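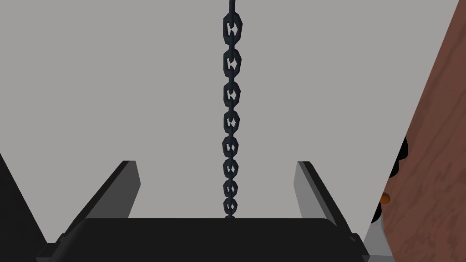
May 30, 2020

Back at the bench after too long, so this will be rambling. Indigo vat day! I've got the spare room at Turklow more or less to myself and the windows open, and I still smell like a pond.

Where we'd got to: the old vat (the Gravton one, in the tall bin) went flat over the spring and I'd been putting off dealing with it. Took the lid off first thing. No bloom at all, the surface a dull navy with a skin like cold gravy, and underneath it was blue all the way down when it ought to be that yellowy green. So plenty of oxygen in there and not much else going on. pH strip said 8 and a bit, which is a lot lower than we like. I warmed it up slowly, added lime in small spoonfuls and then fructose, gave it a stir round the edge and left it with the lid on while I got on with the scouring.

Scouring: did the whole pile of linen offcuts plus the two cotton sheets Ankica dropped off. Soda ash and a squirt of the plain soap, simmered for an hour and a half. The water off the second sheet was the colour of strong tea, and she swore it had been washed! I did that one twice. Total dry weight before scouring was 81 grams for the linen bits, didn't weigh the sheets, should have. If anybody is using the kitchen scales, please put them back on the shelf by the kettle and not under the sink where they get splashed.

Checked the vat again after lunch. Better but not happy. Some coppery shimmer on top, and the liquid in the jam jar was a murky sort of khaki. Dipped a strip of linen for a minute and it came out pale green, turned a washed-out sky blue in the air, and half of that rinsed straight off down the plughole. Bah. Another two spoons of fructose, temperature up to 50, lid on, walked away.

While that was sulking I started a fresh little one in the preserving jar to compare, using the Akanda powder that Selorm sent over. His recipe is one part indigo, two parts lime, three parts fructose, and he hydrates the powder by shaking it in a jar with marbles and warm water until your arm drops off. I used 25 grams of indigo. It foams much more than our usual stuff and the foam has a purple look to it that I really like. Everything went in at 60 degrees, I stirred it gently, and it had gone amber underneath by the time I'd drunk a cup of tea. So quick! I'd forgotten what a healthy vat looks like, I've been nursing that old thing along for so long.

Test strips, all scoured linen, all wetted out first:

Strip A, Akanda jar, one dip, two minutes. Clean light blue, slightly greenish, even.
Strip B, Akanda jar, 4 dips, two minutes each with ten minutes airing in between. Lovely mid blue. One pale patch where it folded over on itself, my fault.
Strip C, old vat, 4 dips same as above. Greyish, streaky, sort of school-jumper blue. Rubs off on a white cloth.
Strip D, old vat first and then two dips in the Akanda. Looks nearly as good as B but I don't trust it, and it crocks as well.

They're pinned up on the string over the sink. Please don't take them down until they've had a few days, I want to see whether B goes any less green once the last of it has oxidised. I'll neutralise them in weak vinegar after that and then do the hot soapy wash.

Zuzanna rang in the middle of all this and I dripped on the phone. She reckons the old vat has too much sediment in it and that I'm just feeding sugar to sludge. She would let it settle overnight, ladle off the clear part into a clean bucket, bin the bottom few inches and revive what's left. I think she's right, annoyingly, but I've never done it with a vat this big and the thought of ladling it all by hand makes me want to lie down. Lwazi has a siphon for his home brew, might ask him for a lend of it and buy him a new hose afterwards.

Also on the phone: the Luteo order. Tharushi wants the napkins in three shades, and she wants them to match across the set, so I am NOT doing them in the old vat whatever happens. Enough Akanda left for one decent sized bucket, I think. Must work out the weight of fibre properly before I say yes to the dark shade. If it comes to eight or nine dips apiece I'll be at it most of June. Could do a weld overdye on the lightest ones and offer her a green, she did say she was open to a green.

Bits and bobs:

The wooden tongs have gone soft at the ends and left splinters in the sheet. Chucked.
We're nearly out of lime, there's maybe a third of a tub.
pH strips are the cheap ones and I can't tell 9 from 10 on them in this light, took them outside in the end.
Gloves: the long ones have a hole in the left thumb. I know this as I have a blue thumb.
The thermometer reads two degrees low against the jam one, so add two to everything above.

Last look before I packed up: old vat at 46, copper film back again, jar sample still khaki with bits floating in it. Left it unstirred with the lid on and a blanket wrapped round. Akanda jar topped up to the neck with hot water and screwed shut. Will try the ladling tomorrow if it's dry enough to do it in the yard.

Rinse buckets still need emptying.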